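Mars 2023

Nous sommes restés à l'atelier jusqu'au soir, Krešimir et moi. Depuis le déménagement à Previvholm, le bras perdait sa position quand on tournait le poignet vers l'étagère, et je pensais que c'était un réglage du logiciel. Krešimir pensait au câble de la pince. Il avait raison, je l'écris sans plaisir.

Le matin j'ai resserré les vis du socle, puis j'ai refait la boucle du câble en la laissant plus longue sous le poignet. Pour cela j'ai sorti presque tout sur l'établi, les profilés noirs, les fils, et il faudra bien ranger un jour. 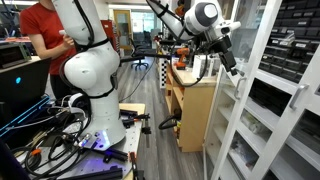 Étalonnage

J'ai repris la procédure de Drustetti au début, avec le damier fixé sur le côté du meuble. Il faut 20 poses. J'en ai fait 32, car les premières étaient trop proches les unes des autres. Le cycle de test a ensuite tourné 60 fois sans alarme.

Yvonne Ackroyd demande le rapport pour demain. Je n'ai pas encore écrit une ligne. À vérifier aussi : le couple de serrage noté en octobre, que je ne retrouve plus dans le cahier.

471 vues · 20 partages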